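## Kitchen demonstration at Zatcombe

Members who signed up for the March visit were split into two parties, one before lunch and one after. The second party had the better of it, as the first lost most of its question time to a late coach. What follows is taken from my notes of the afternoon session, with corrections supplied by Rhonda Desjardins of Kobzar, who ran the demonstration.

The Zatcombe site is a test building fitted out with domestic rooms. Kobzar has the use of the kitchen and the utility room. Both are built to ordinary household dimensions, and the appliances are standard models with no fiducial markers, modified handles or other aids. The machine is a two-armed unit with a multi-fingered hand on each arm. Perception is by cameras at the head, supplemented by a sensor mounted at the hand.

The task was transfer of crockery between the sink and the dishwasher. Ms Desjardins explained that it had been chosen for its difficulty at the point of contact. A plate offers a thin rim, a smooth face and very little to close the fingers on. If the grip is too far round the rim, the plate swings as the arm lifts. If it is too shallow, the plate slips when it is turned. The present controller picks a contact point on the rim from the camera view, closes at reduced force, then checks finger position against the expected thickness before any lift is allowed.

Since the current hands were fitted, the group has logged 1,403 plate transfers, of which 1,294 were completed without a person stepping in. Failures are sorted by stage. The largest group is misjudged depth at the dishwasher rack, where thin dark wire against a dark interior gives the cameras little to work with. Next comes glare. The worktop is glossy and the sink is brushed steel, and the group has left both as they are. Drops are the smallest group, and Ms Desjardins put them down mainly to chipped or uneven rims.

Each arm is planned separately and then checked against the other for collisions. This costs time. A single transfer takes nearly 90 seconds, and a good part of that is spent waiting for the second arm to be cleared to move. Asked whether the two could be planned jointly, she said that work was in hand but that the joint planner was not yet stable enough to run with visitors in the building.

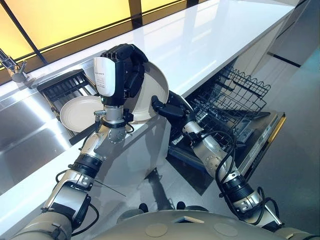

*Left hand holding a plate by the rim near the sink; right hand reaching towards the upper rack of the open dishwasher.*

Several members asked about cable routing. The cables run outside the arms, looped to leave slack at the joints. The group accepts the risk of snagging in return for being able to change a run without stripping the covers. Grastetti, who supply the joint modules, are said to be looking at an internal route for the next version. No date was given.

There was also a question on cleaning and water ingress, from a member with experience of food plant. The hands are not sealed at present. Work is limited to lifting and placing, and washing by hand is outside the scope of the project.

A written summary of the failure categories has been promised and will be sent to those who attended. Others may have a copy on request.

The next visit will be to the Ploltby workshop, where the subject is drive testing. Numbers are limited to 12 by the size of the viewing area. Safety shoes are required and cannot be borrowed on site. Names to the visits secretary, please, stating whether a place in the shared minibus is wanted.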